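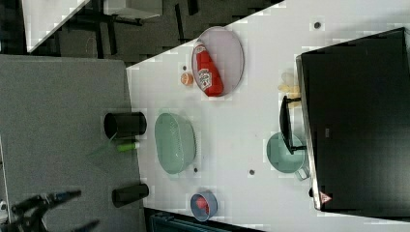 The gripper at the Henham tabletop cell, with cups, bowls and a tray on the work surface.

Cell technician, part-time, Henham
Posted in December by Nazmiye Karakaya

Skaltix is looking for a technician to look after one tabletop robot cell at our Henham site. The job is 11 hours a week, mornings only, starting at 7.30.

You will have the cell ready before the operators arrive. That means checking the gripper fingers for play, wiping down both work surfaces, running the homing routine and setting out the day's objects from the list. The objects are ordinary kitchen things such as mugs, bowls and a ketchup bottle, and they go back in their crates at the end of the session.

Once a week you will retighten the finger screws, check the cable run along the arm and redo the camera calibration. The cell has logged 3626 cycles since its last full service. Finger joints are the part that wears first and you will be shown how to change them. Faults go in the logbook with the time and the error code. Anything behind the warning labels is left to our electrician.

We need someone who is comfortable with hand tools and can follow a written procedure. Experience with robots is useful but we will train you.

To apply, send a CV and a short letter to Nazmiye Karakaya, quoting reference 273.

Related vacancies
Stores assistant, Henham
Test operator, Satix line (evenings)
Electrical fitter, maternity cover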